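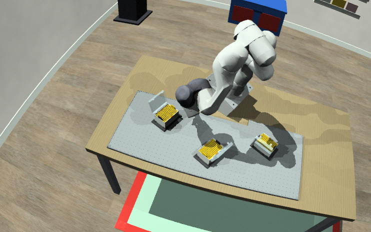
Computer rendering: white robotic arm on a light wood table.

How to Compile the Index for an Annual Report

Applies to: all departments that submit bound reports to the Hutapea Records Office
Last revised: 25 November 2021

Before you start

The index is compiled from final page proofs. Do not begin with the word processing draft. You will need the complete set of proofs, the index template (Form 68) and the list of approved headings issued each June. Reports of fewer than 60 pages do not require an index, although a department may include one if it wishes.

Set aside two working days for a report of ordinary length. The longest report now held by the office, the Clukstead drainage survey, has 342 pages and took considerably more.

Step 1. Read the proofs through once

Read the whole report without marking anything. Note on a separate sheet the subjects that come up in more than one chapter. These will usually become your main headings.

Step 2. Mark the entries

On the second reading, underline each name, place and subject that a reader might look for. Write the heading in the margin in the form it will take in the index. Passing mentions are left out. If a chapter names the town of Hullel only as the address of a supplier, it does not need an entry.

Tables and appendices are indexed. The title page, the table of contents and the foreword are not.

Step 3. Enter the headings in the template

Open Form 68 and save it under the report number before typing anything. Enter one heading per line, followed by a comma and the page number. Personal names are entered surname first:

Jugah, Rizal, 14
Miranda, Josué, 22–25

Keep all accents as they appear in the proofs. Use lowercase for subject headings unless the first word is a proper name. The template holds a maximum of 950 lines. If you reach this limit, contact the office for a second file – do not add lines by hand, as the sort function will skip them.

Step 4. Sort and combine

Select Sort from the template menu. Identical headings will now appear together. Combine them into one line with the page numbers in ascending order. Where a heading has more than six page numbers, divide it into subheadings:

Tastonon reservoir
 inspection, 9, 31
 repairs, 33–36, 40
 staffing, 12, 52, 58

Step 5. Add cross-references

Use "see" to send the reader from a term that is not used to one that is. Use "see also" only between two headings that both have page numbers. Check that every cross-reference leads to an existing heading with the same spelling.

Step 6. Check the page numbers

Take every tenth entry and look it up in the proofs. If you find more than two errors, check the entire index. Any change to the proofs after this point – even a single paragraph moved to the next page – means that the entries for the affected chapter must be checked again.

Submitting the index

Send the completed template together with the marked proofs. Indexes sent without proofs will be returned. Corrections requested by the office should be made in the same file, and the file name should not be changed.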